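Home > Community Help > Workshop Builds > Arms and Grippers

Search this community Enter keywords Go

Print this page E-mail this page

Picking paper trays out of a display case with the lid up – how do you keep from tipping them?

Posted by Dehua Xu

We're working on a serving job in our shared workshop, Stundgate. The arm has to take a donut in its paper tray out of a small display case and put it on a black serving tray at the front of the table. We have two cases side by side, both with clear curved lids.

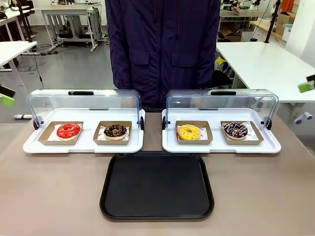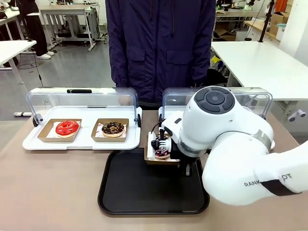
My trouble is the grip. The kraft trays are light and the walls give when the fingers close. If I close enough to hold the tray, the wall folds in and touches the glaze. If I back off, the tray tilts on the way up and the donut slides to the low end. Out of 78 tries this month I got 43 I would call clean. Most of the bad ones went wrong in the lift, a few at the put-down.

I teach the positions by hand and save them in a script we call Lirkau. It stores the pick point, the lift height and the drop point for each tray. Lids are opened by a person for now and I'm fine with that. I would like to fix the pick first.

Has anyone held soft paper trays like these without making a special finger for them? I can print parts on Wednesday evenings but I'd like to keep the same fingers for other jobs.

Jianhua Duan

You probably don't need new fingers. I had nearly the same problem with paper cups of fries on a build called Satside.

First, check where along the tray you are gripping. A donut weighs a lot more than the paper, so the balance point is close to the middle of the donut, and the donut is not always in the middle of the tray. Push every donut up against the same end before you start and teach the pick from there. My tilting mostly stopped after that.

Second, grip lower. The wall is stiffest down by the fold at the bottom. Up at the rim it bends with almost no force. You'll have to come in close to the case floor, so go slow for the last bit and watch that the fingertips don't catch the liner paper.

Third, stop closing by force and close to a set width instead. Measure the tray with a donut in it, take off 2 mm, and use that number for all of them. If your gripper software only has a force setting, put a hard stop between the fingers. A screw with a locknut is enough.

For the lift, go straight up before you move sideways at all. I went 165 mm up on mine, but that was to clear a tall bin – you only need to get past the edge of the case and whatever is in the next tray. Then lower all the way until the tray bottom is on the serving tray before you open. Letting go a little high is what shifts the donut at the put-down.

Song

just put thin foam tape on the fingers. works for me with paper stuff

Dehua Xu

Thanks both. I tried the foam first as it was quick. It helped with slipping but the walls still folded in, so I took it off one finger and left it on the other. Gripping low made the bigger difference. I haven't done the set width yet – my gripper does take a position value, I had just never used it. Jianhua, did you measure each tray or only one from the pack?

Jianhua Duan

Only one. If yours come folded by hand, measure a few and use the narrowest.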